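The bits-and-pieces table is back!

If you came by the Dirnow hall in March you will know how this goes. We put out the big pale wooden table, everyone turns out a drawer or a toy box at home, and whatever has lost its set or its owner gets a second chance. Up to 30 households joined in last time and I can't tell you how much fun it was - play food next to hand tools next to things that had us all guessing.

Toys are always the first to find a new home, and play vegetables above all (the Trunico playgroup has a market stall that can never have too many greens!). Small tools come a close second. If yours takes a battery or a plug, please bring the charger or lead too, tied on with string.

A few things worth knowing before you fill a bag:

Drop-off opens at 4 in the afternoon at the Bitar Street door.
Please keep it to 15 items per household, so there's room for all.
Odd parts are welcome, but put the little ones in a cup or a jar.
Nothing sharp on the table, please - hand it over at the desk.

Anything left at the end goes on to the Trarik swap shelf, where it stays until somebody falls for it. I came home with a lovely old tape measure that way and I use it all the time.
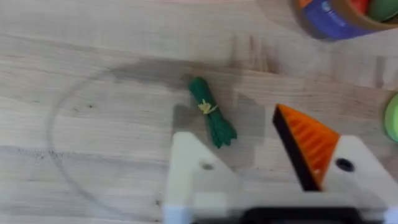
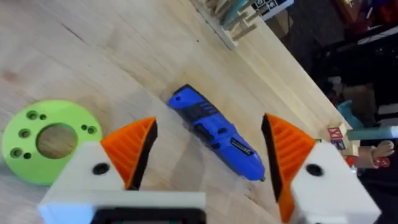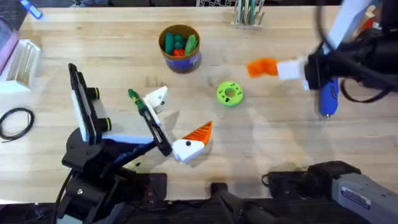 On the wooden table: toy greens with a yellow tie (first picture), a blue hand tool (second), and a cup of green and red pieces beside a lime-green ring (third).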